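Course handout 6
Employee hardship funds: structure, eligibility and review
Instructor: Jairo Zapata
Revised 19/05/2021

6.1 Scope

These notes cover funds set up by an employer to pay short-term grants to its own workers after an unexpected loss. Loans, payroll advances and insurance benefits are covered in handout 4 and are left out except where a fund's rules refer to them. Tax treatment is in handout 7. Students who missed the April session should read the section on charitable class in the course reader first, as the term is used below without a definition.

6.2 Legal form

A hardship fund usually takes one of three forms: a separate public charity, a private foundation controlled by the employer, or a fund held by an outside sponsor under a written agreement. The form determines which events can be covered. A private foundation controlled by the employer is generally limited to qualified disasters. A public charity may also cover personal emergencies such as a house fire, a death in the household or sudden medical travel, provided that the selection process is independent of the employer.

The course case, Tralora, uses the public charity form. Its board has five seats. Two are held by employees of the parent firm, Dumida, and three by persons with no employment or supply relationship to it. The bylaws require that any vote on a grant include a majority of the outside members.

6.3 Sources of money

Tralora receives money from three sources:

Payroll giving by employees
An annual contribution from Dumida
Single gifts from retirees and suppliers

Payroll gifts may not be earmarked for a named coworker. A donor who writes a name on the form is sent the form back. A gift directed to one person is treated as a gift to that person and does not pass through the fund.

6.4 Eligibility test

An application passes the first review if all of the following are met.

(a) The applicant was on the payroll on the date of the event. Leave of absence counts as employment. Contract labor does not.
(b) The event is on the covered list.
(c) The expense is basic: shelter, food, utilities, clothing, funeral costs, or transport needed to keep working.
(d) The expense is not payable by insurance or by a public program. Where a claim is still open, the fund may pay and ask for repayment if the claim is later settled.
(e) The application was received within 90 days of the event.

Item (d) causes most of the disputes. The rule as written at Tralora says "payable," and the reviewers at the Huaranga site read it as "paid." The two readings give different results for a worker who has coverage but has not filed.

6.5 Grant size

The Tralora schedule sets a floor of $400 and a ceiling of $2,000 per event. Requests below the floor are returned. Grants over $1,000 need a second reviewer. The second reviewer sees the file with the name, job title and site removed.

Worked case. A worker at the Skodlow site loses the contents of a refrigerator and one week of lodging after a flood. Documented expenses are $1,029. The insurer has agreed to pay $400 toward lodging. The unmet need is 1,029 - 400 = $629. The amount is above the floor and below the second-review limit, so one reviewer may approve it. Note that the deduction is made before the amount is compared with either limit.
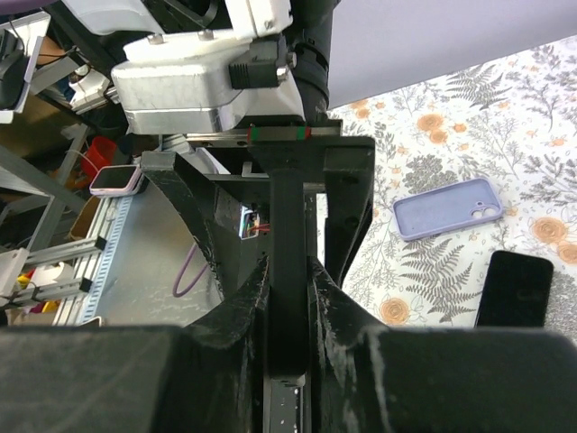
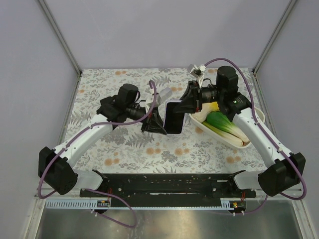 Esko Kauppinen objected to the floor in a written comment on the previous version of this handout. His argument was that a worker with a $350 need is by any reasonable measure more likely to be low paid than one with a $1,500 need, and that a floor meant to save review time therefore screens out the group the fund was set up to serve. He proposed a short form with no floor and a single reviewer for anything under $400. Students should be able to state the case for and against this proposal, including its effect on item (d), where a short form would leave less room to document insurance status.

6.6 Records

For each grant the file must hold the application, proof of the event, proof of the expense, the reviewer's worksheet and the payment record. Denied applications are kept for the same period as approved ones. A file that shows only the amount and the payee will not support a finding that the grant was based on need.

Payment to a vendor (landlord, utility, funeral home) is preferred over payment to the applicant where the vendor will accept it.

6.7 Terms to know

Covered event
Unmet need
Outside member
Open claim
Earmarked gift

6.8 Problems for next session

1. Rework the Skodlow case on the assumption that the insurer has denied the lodging claim. State whether a second reviewer is needed.

2. Draft a replacement for item (d) that removes the conflict between "payable" and "paid." Two sentences at most.

3. One outside member of the Tralora board accepts a consulting contract with Dumida. List the bylaws provisions affected and the votes that would need to be retaken, if any.

Reading: course reader, chapters 9 and 10. Chapter 11 is optional.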